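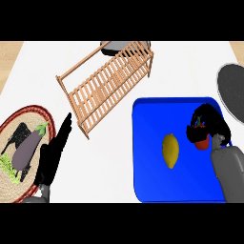
Zollida Tabletop, rendered. Two arms, red bell pepper in the right gripper, lemon on the blue tray.

Zollida Tabletop
Simulated two-arm episodes for manipulation research

Overview | What's included | Results | Requirements | License

Rendered pick and place data for two-arm policies. Kitchen-type objects, vegetables, trays, racks. Built to test one thing: does simulated data help when you only have a little real data? Short answer, yes, with limits. See Results.

What's included

3,349 rendered episodes, two arms each
43 object models with collision meshes
Camera views, joint positions, gripper commands, a one-line instruction per episode
Scene files, editable, so you can re-render with your own lighting
Loader script and a short sample notebook
1,466 matching real episodes (Research bundle only)

Not included: robot hardware, pretrained weights, the Preven planner. Preven is licensed separately, you only need it to generate new episodes.

How the episodes are made

Objects get placed at random inside set zones. Preven plans the grasp and the motion for both arms. Failed runs are dropped before packaging — the raw logs are there if you want them, ask support. Instructions are written from templates then reworded by hand, so expect some odd phrasing.

Grippers come out as flat black shapes in the current render pass. Known issue with the material file. We left it in for version 1 becuase retraining with a fixed material made no measurable difference on our own tests. Patched material file is in the extras folder.

Results

Baseline was a policy trained on the real episodes only. Adding the rendered set raised success on unseen object layouts by up to 40 percent relative to baseline. Best gains on rounded items. Weak on anything leafy, the meshes are rigid and real leaves bend. Thin rack slats also a problem, fingers clip them on approach.

No gain at all when we swapped in a table height the simulator hadn't covered. Randomize height if yours is adjustable.

Full tables and training settings in the Dobson report (PDF, in the download).

Requirements

Linux, recent GPU, plenty of disk. Windows loads the data fine but re-rendering is untested. The Zuletti arm description file is the default, other arms need there own file and a remap of the joint order.

Editions

Sim only: rendered episodes, object models, loader
Research bundle: all of the above plus real episodes and raw sensor logs
Site license: per lab, unlimited seats, ask for a quote

Delivery by download link. Drives on request, shipping extra.

Next release: soft vegetables, variable table height. Planned for September — bundle owners get it free.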